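Snack swap outgrows its shelf at Skutham library

Skutham's library has lent out books, jigsaws and, for one brave winter, cake tins. Since August it has also been handing out crisps.

The snack swap began as a single shelf by the returns desk. The rules fit on a postcard: bring something sealed and in date, take something you fancy, and kindly don't leave the raisins for everyone else. It was meant to run for a fortnight and use up the odds and ends of the summer reading party. By the end of the first month 644 packets had changed hands, and the large-print westerns had been moved to make room.

The shelf has now given way to plastic bins, sorted by a system that has caused more debate than the parking charges. Sweet and savoury were easy enough. Cereal bars went into sweet, came out again after complaints, and currently have a bin to themselves. Rice cakes are still being discussed.
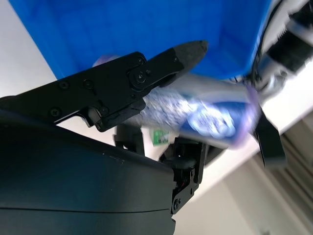

Most of what comes in is wrapped, small and slightly crushed from the bottom of somebody's bag, and it goes quickly. The busiest spell is Wednesday after school, when the savoury bin can empty in the time it takes to renew a library card. Anything in a multipack has to be split before it goes in, a rule brought in after one visitor swapped a single fudge finger for a family bag of 6 and left at some speed.

Local shops have joined in, with mixed results. Jusano, the grocer's on the corner, sends over a carton whenever a line is being dropped, so Skutham has had early notice of the end of both the beetroot puff and the salted liquorice biscuit. The Gulyás bakery offered poppy seed rolls, which were politely declined for want of a wrapper and eaten by staff in the back office. Fultano, the café across the square, has given nothing so far but has put up a sign reminding customers that it also sells snacks.

The library says the swap costs it very little. The bins came to 40 pounds, paid for out of the fines tin, and the only regular expense is sticky labels. Visits in the past month were up by 134 on the month before, though the desk admits it can't tell how many of those people went anywhere near a book. Loans of cookery titles have risen a little. Loans of the healthy eating range haven't.

A bin for gluten-free items is due next, along with a clearer notice about chocolate, which is to be kept off the radiator side of the room. Packets past their date are taken out each evening before closing. The swap is open whenever the library is, and donations can be left at the desk or, for those who would prefer not to be seen parting with prawn cocktail, in the book drop.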